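Cudidex

Wrist-view tooling for the Torkent hand: recording, labelling and a small grasp planner that runs off one camera.

Last tidy-up: May 15, 2024

What it is

Cudidex started as a folder of scripts I kept copying between machines, and at some point I got fed up and gave it a name and a repo. It does three jobs. It records the wrist camera together with the joint readings, it lets you label those recordings without losing your mind, and it trains and runs a planner that decides when and how to close the fingers. You can use any one of the three without the others (I mostly use the labeller, if I'm truthful about my weeks).

There's a dataset bundled with it, called Lumton, which is why this page is half README and half data card. Sorry if you came for only one half -- the headings should get you there.

Getting it running

You need Python 3.10 or later and a Linux box. It may work on a Mac, and somebody told me it did, but the hand driver certainly won't. Clone the repo, make a fresh environment, run the install script, then run the check script before you plug anything in. The check script prints a lot. Read the last line first: if it says READY you can ignore the rest, warnings about missing fonts included.

Settings live in one file, hand.yaml. The ones you'll want to change are the finger speed limit, the thumb offset and the camera delay. Please do set the camera delay! It ships as zero, and with zero the planner thinks the hand is further back than it is and closes late.

What's in Lumton

Lumton holds 1,280 short clips, each one a single approach towards an object, with finger and thumb joint angles alongside. Of those, 368 have hand-drawn masks for the fingertips and the target. The rest have masks made by the model and skimmed by me, so treat them as decent but not gospel. The split file keeps all clips from one session on the same side, train or test, and I'd ask you not to reshuffle it.

The view is from close in under the palm, so the hand itself takes up a great deal of every clip. I used to crop it out. Then I noticed the planner did better with the fingers left in, particularly with things like plates, where what you care about is the gap between a fingertip and the rim.
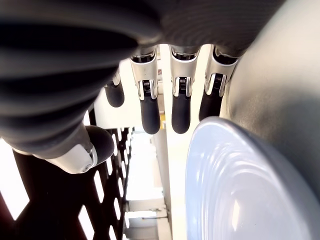 Minttu Peltonen wrote in the issue tracker that she'd tried exactly this with the palm masked and the fingers kept, and got steadier closing on flat dishes than with everything left in. She also reckoned the thumb ought to have a label class of its own, because lumping it in with the other tips had her planner treating any dark rounded thing as somewhere to pinch from.

She's right about the thumb, and it has its own class from version 5 of the labels onwards. If you're on older labels, the convert script will bump them up, but it guesses the thumb from its position and you should look through the results. The palm mask is now a switch in the loader, mask_palm, off by default until I've run it on more than dishes.

Known bugs and grumbles

Bright backgrounds are the big one. White shelves and white walls wash out, and then pale plates go with them, and the model draws the rim wherever it fancies. Turning the exposure down in April helped the newer sessions, but the older ones are as they are.

There are 51 clips where the joint log starts before the video. They're listed in late_start.txt and the loader skips them unless you tell it otherwise.

The labeller forgets your zoom level when you change clip. I know. It's on the list.

The planner has no notion of weight or slip. It picks a pose and a moment to close, and that's your lot. If you want force control, Pagano (the sister repo) has the beginnings of it, very rough, with no docs yet.

Using it and sending things back

Code is MIT, data is CC BY 4.0. Small pull requests are very welcome, big ones too if you open an issue first so we can have a natter about it. For label fixes, send the clip name and the corrected mask file, and leave the old one where it is -- the merge script wants both.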